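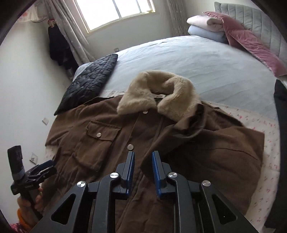
I had no idea anyone was preaching on Job like this in a village church, a reader at Clarnwood wrote in the margin of our second chapter, and could the notes please be longer?

We were delighted with that comment and we have taken it as our marching orders for the fall. The notes are getting longer.

Progress report to the Vundier Fund
The Mendska Sermons: text, translation and theological commentary
23 Oct 2024
Print this page | E-mail this page

Where we are

The transcription of the Mendska sermon book is finished. When we last wrote to you, in June, we still had the water-stained gatherings at the back to get through, and we weren't sure how much of them could be read. Nearly all of it can. The ink has faded to a light tan in places, but the preacher pressed hard with the pen, and under a low lamp the strokes show up well. There are 6 sermons in that section that don't appear in the old parish list, including a complete one on the whirlwind speeches in Job and a long Advent sermon on waiting.

The Job sermon is the best thing we've found so far. Most of the preachers in this region treat the speeches from the whirlwind as a rebuke: Job has asked too much and is told to be quiet. The Mendska preacher goes at it from the other side and asks why God bothers to answer at all. The argument (it's a real argument, worked out over several pages) is that an answer of any kind puts God and Job in the same conversation, and that Job's friends have been wrong mainly because they talk about God and never to him. It made us go back and reread everything we had drafted on lament.

Translation

A full first draft exists for the Lent and Easter sermons. The Advent group is started. We had hoped to be further along with it, but the vocabulary slowed us down. The preacher uses one everyday word, the one a farmer would use for keeping an animal overnight, for "patience," "shelter" and sometimes "grace," and we can't find an English word that will do all that work. At present we translate it according to context and mark it with a small sign in the margin so readers can follow it through the book. If you have a better idea we'd love to hear it!

The Clarnwood reading group has now met for both of its planned sessions on the draft. They caught mistakes, as we hoped, and they argued a good deal about tone. Several people felt our English was too churchy for sermons this plain. We agreed once we heard them read aloud, and the Easter drafts have been revised with that in mind.

Commentary

The introduction has changed shape. Our proposal to you described a chapter on the preacher's sources, and we expected to find heavy borrowing from the printed sermon collections that were going around at the time. There is some, mostly in the feast-day sermons, and it's easy to spot. The Job and Lent material seems to be the preacher's own, and we would like to give that more room. The sources chapter will become an appendix, and a new chapter on providence and complaint will take its place. The overall length stays the same.

The Ilie fragment

We asked the parish archive at Ilie whether we could look at a loose sheet that an old catalog connects with our manuscript. They sent good scans and were generous with their time. The handwriting is close to ours, but the letter d is formed differently and the Bible quotations follow another version. We're treating it as the work of a pupil or a neighbor for now and will print it separately, with a short note.

Money

Spending is in line with the budget except for travel, where we are 1,000 dollars under because Ilie could send scans. We'd like to move that amount to the index, which will be a bigger job with the margin signs added. No other changes are requested.

Coming up

The Advent drafts go to Clarnwood next. After that we turn to the new chapter, and to the Scripture index. We are also preparing 2 short articles, one on the Job sermon and one on the word we can't translate. Permission to reproduce pages from the manuscript has been agreed in principle with Mendska, and we are waiting for the signed form.

Thank you for staying with a slow kind of work. It's a happy thing to open this book in the mornings.

The Mendska Sermons editorial team

Related items
Lament and reply: a reading list
First report to the Vundier Fund
How we transcribe: spelling, gaps and guesses
Clarnwood reading group: notes from the Easter session
A sermon for the second week of Lent (draft translation)

This site uses cookies to remember your text size and language. By continuing to read you agree to their use. Cookie settings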